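Home Archive Floors & Rooms About

Setting up the day bed at the Whitcombe place

The front room at Whitcombe is narrow, and the day bed takes up most of one wall. I have had three arrangements on it so far. The first used two sheets and a quilt, which slid off whenever anyone got up. The second was a fitted cover from Hultesico that fit the length and missed the depth by 3 cm. The current one is a single blanket, thrown over the whole surface and tucked at the back only.

A patterned blanket has one practical advantage. With a repeating zigzag, it is easy to tell when the fabric has been pulled out of square, and one tug at the corner corrects it. A plain one hides the skew until the hem touches the floor on one side.

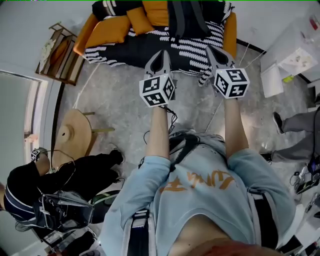

Filed under: Soft Furnishings

The black and white zigzag is the one I am keeping. The three orange cushions go along the back edge. They do not need to match the blanket, and orange is easy to find again when one ends up in another room. Bags still get dropped in the middle of the bed, as the gray backpack was. A hook near the doorway is on the list.

The round table stays on the floor side, off to the left. It is light wood with a small hole in the top, and it moves easily when the floor has to be mopped. The gray marble-patterned tile is hard on furniture feet – felt pads last me a couple of months before the grit gets into them. I tried rubber ones in November and they left marks.

Total spend on this round was 139 for the blanket and cushions together, plus 41 for pads, hooks and a shelf bracket from Gostley. The bracket is for a second small shelf. The existing one holds a white and gold item and has no space for a lamp.

Next is the white cabinet. The door hinges need adjusting, and the lower shelf has to come down one notch before the spare bedding will go in flat.

51 shares 3 comments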